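May 28, 2020

Today I was thinking again about the LEGO, because Tài Đồng wrote me a long message in the morning. He wants to build the small harbor of Grikwood, the town we made up when we were students, and he asks if my gray baseplate is still good. I answered yes. It is flat, and the studs hold well, even after moving with me from Flurnley.

Then I counted the pieces in the blue tin. I have 94 of the good ones and 70 that are scratched or a little yellow. Tài says his own box has 2,184, but he never throws away anything, so I don't envy him so much.

I have learned one thing this month - it is better to take out only few bricks and put them in a row before starting. When everything lies in a pile, I lose my patience and take the wrong color. With a row in front of the plate my head is quiet. I can look at each one and think where it should go.

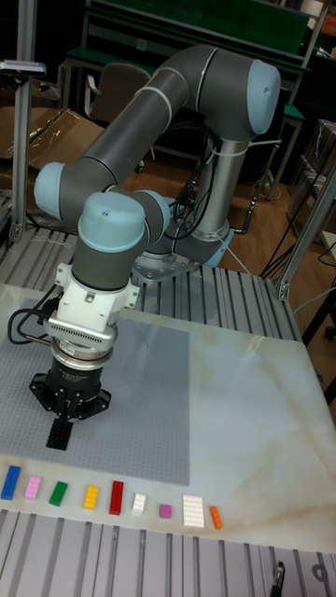 Thanakorn Kaewkla does not agree with me. He says a plan kills the fun, and he starts always from the middle. I prefer to start from a corner, and to hold the brick straight above the studs before I press. If it goes in crooked, I take it out and do it again. He laughs at this, but his tower in Roltside fell two times!

For the harbor I would like a black wall and a low gray pier. Tài wants also a lighthouse. I told him I will draw it first on paper, with the squares, and send it to him tomorrow after work. I must buy a new pencil.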